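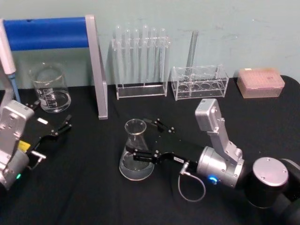
Print this post
E-mail this to a friend

I have had the Parkel bench kit for long enough now to stop grinning every time I switch it on, so it's probably time to write something sensible about it. I'll try. I do still grin a bit.

Quick recap for anyone who missed my November post, where I was moaning about the price of lab automation: Parkel sell a pair of small arms with a two-finger gripper on each, plus the software to teach them jobs by guiding them through the motions yourself. You can buy the kit outright or rent it by the month. I'm renting, with the option to keep it, and I paid the normal rate. Mine came through Sevorero, who handle the orders and the support line over here.

Setting up took me most of an afternoon, and a good hour of that was me reading the wrong page of the manual (there are two sections called "First start", please fix this!). The arms bolt down at the sides and reach in towards the middle, and once they are fixed the calibration is a matter of touching each gripper to a few points and pressing a button. I did it twice because I'd nudged the table in between. My own fault. The second time it was spot on and I haven't had to repeat it.

What I wanted to find out was whether it could cope with glass. Everybody's demo has the robot moving foam blocks, and foam blocks are lovely, but my days are full of flasks and beakers and test tubes. So that's where I started, with a conical flask about a third full of water. A conical flask is a horrid thing to pick up if you have two flat fingers. The sides slope, so if you squeeze too hard the fingers want to ride up, and if you squeeze too gently you get a slow slide and a nasty moment. The Parkel grippers have a setting for how firmly they close, from 1 to 52 (why 52? I asked Sevorero and they didn't know either), and I ended up at 25 for the flask. At that setting I ran the same lift over and over while I ate my lunch, and the only water on the cloth came from me filling the thing up.

Test tubes were harder. Getting a tube out of a rack is fine. Putting it back is where you learn how good your teaching was, and mine was sloppy to begin with. The trick is to slow right down for the last little bit above the hole and let the tube hang a moment before lowering. After I'd re-recorded it with that pause in, my success rate went from embarrassing to really rather good. Clear racks are a pain to line up by eye, by the way. If you have coloured ones, learn on those.

Pipettes I'm leaving for another post. I've had a go, and the arm can hold one steady enough, but pressing the plunger needs the adaptor and mine is on back order.

Things I love: both arms can be taught together, so you can have one steady a beaker while the other tips something in. The status lights are bright and easy to see from across the room. It is quiet, far quieter than I was braced for. And the software saves every version of a task, which has rescued me more than once after I'd "improved" something that worked perfectly well.

Things I don't: the cables. They hang down from the grippers in loops, and if you stand things close in front of the arms you do need to think about where the loop is going to swing. I've taken to keeping the whole middle of the table clear and lining everything up along the back. It works, but it costs you space. A couple of clips in the box would help. I'd also like a longer warranty on the fingertips, as 3 months is stingy for the part that does all the touching.

I did look at the Hegedűs arm before choosing this. It is beautifully made and has a longer reach, but you only get one for the money, and so much of what I do needs two hands. Farel do a cheaper pair which I haven't tried, so I won't pretend to have a view. If you own one, leave me a comment, I'd love to hear how it gets on with glass.

Will I keep mine when the rental runs out? Yes, I think so. Next up is pouring from the flask into the beaker without dribbling down the outside, which I can't always manage myself.

Posted May 3, 2025

Print this post
E-mail this to a friend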